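**Velar 300 Instrument Cabinet Light**

The Velar 300 is a fixed LED strip for glass-front storage cabinets. Color temperature is 3,000 K. Input is 24 V DC from a separate supply, sold under part number 139. The housing is sealed at both ends and wipes clean with mild soap.
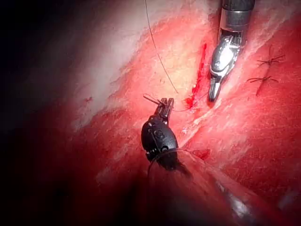

Mount the strip to the underside of a shelf with the two clips provided. Leave the cable end facing the hinge side. The strip can't be cut to length. Replacement clips ship from Wamico in bags of four.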